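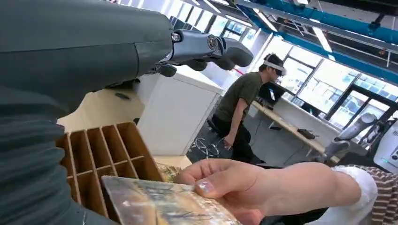

My aunt left me the jars and her sister the house, and we both thought the other had come out ahead.

The jars were in the cellar at Fostell, on shelves that ran the length of the north wall. Most were empty. She had given up canning when her hands got bad, but she went on washing jars and carrying them down, and people in town went on dropping them off at her porch because they always had. The will gave a number, 582, in her own handwriting in the margin. The lawyer had initialed it.

My other aunt wanted the cellar cleared by the end of June so she could have the wall looked at. I drove up with the back seat folded down and a stack of newspapers. I figured on two trips.

She met me in the driveway and didn't offer coffee.

"They're all yours," she said. "I haven't touched them."

"I know you haven't."

"I'm just saying it."

She went back in and I heard the radio come on in the kitchen. I went around the side of the house and down the outside steps. The door stuck at the bottom, as it did when I was a kid, and I put my hip to it.

It was cool down there and it smelled of vinegar and dirt. I started at the left end, top shelf. I wrapped each jar in half a sheet of newspaper and set it in a box, and when the box was full I carried it up. After the first hour I stopped wrapping the small ones. After the second I sat down on the bottom step and ate my sandwich.

The full jars were on the last set of shelves, behind the furnace. There were beets, and beans that had gone gray, and something yellow. Each lid had a strip of tape on it with the year and a word. The words weren't what was in the jar. One of the beets said "Ernavska." One of the beans said "roof." The yellow one said "Tada, rain."

I took the beets upstairs and put the jar on the kitchen table.

My aunt turned the radio down. She looked at the tape for some time.

"That's where we were going to go," she said. "The summer after school. There was a boat from the city and then a train. She had the timetable written out."

"Did you go?"

"No. Papa fell."

I asked about the roof, and she said that was the year the roof came off the back porch in a windstorm and landed in the neighbor's corn. She said it as if I had been there. I went down and brought up another armload, five or six jars, and lined them up next to the first. She knew nearly all of them. "Shirazi" was a rug salesman who had come to the door and stayed to fix the pump. "Blue dress" was a funeral. "Tada" she wouldn't tell me about, and the rain she said she didn't remember.

"She never wrote anything down," my aunt said. "I used to tell her to keep a diary. She said, when would I do that?"

She got up then and made the coffee. She cut some bread too, and we ate it standing at the counter because the table was covered. It was past four by the time I went back to the cellar, and I had only cleared half the wall.

She came down after me. She hadn't been on those steps in a year, on account of her knee, and she took them sideways with both hands on the rail. She sat on an upturned bucket by the furnace and read the lids while I packed. Some she read out loud. Some she turned over in her lap, then put back on the shelf with the label to the wall.

"You can't eat these," she said.

"No."

"You'd be dead by morning."

"I wasn't going to eat them."

"So what would you do with them?"

I said I didn't know. I said I supposed the right thing was to dump them out and wash the jars, and keep the lids, or copy down what was on them.

She thought about it. Upstairs the radio was giving the price of hay.

"Leave me the full ones," she said.

"They're on the wall you want looked at."

"The man can look around them."

I loaded the car with what I had. It sat low in the back, and the glass talked the whole way down the drive. My aunt stood on the porch with a dish towel over her shoulder. She had kept out one jar for me, a pint of plums from the year I was born, and set it on the passenger seat with the seat belt around it. The tape on the lid had come loose at one end. I pressed it flat with my thumb at the stop sign.

It said "finally."

I made the second trip two weeks later and finished the rest of the empties. By then she had moved the bucket closer to the shelves and put a cushion on it, and there was a lamp down there with a long cord running up through the door. I asked what the man had said about the wall. She told me he hadn't come yet, and would I carry down the card table while I was at it.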